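Visit Report: Student Robotics Open Day at Dedevik

The college at Dedevik opened its robotics hall to visitors for the day, and I went to see the table-setting project run by the Clultum student club. The job is to sort cups, bowls and cans onto serving trays with a robot arm. 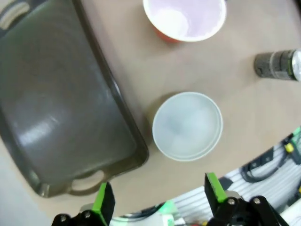

Dedevik, 2024-09-07

The club started the project in March and has recorded 121 practice runs so far. Its goal is 1000 by the end of the school year. Each run has a limit of 60 seconds, and a dropped can ends it. Between runs the items are set out again by hand, which takes longer than I expected. 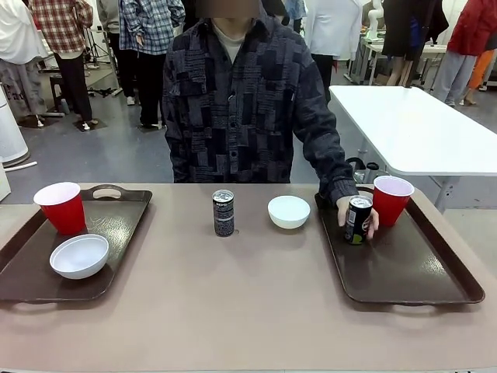
The students told me the layout changes a little every time, so the arm can't just repeat the same path. Bowls give them the most trouble. The rims are thin, and a grip that is a little too high slips off. Their planning software is called Osman and was written by second-year students over 3 months. Visitors could ask to see the code on a laptop by the door.

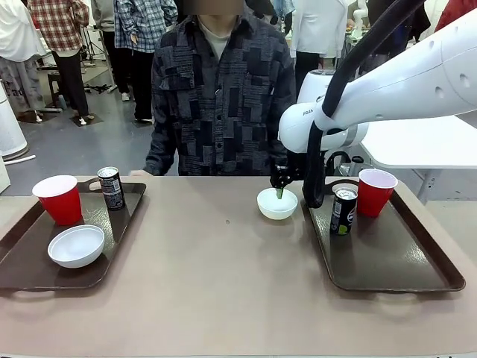
Getting There and Other Tables

Parking is behind the main building. The Flerkine team had the next room, with a line-following cart. Entry was free and the coffee stand closed at noon.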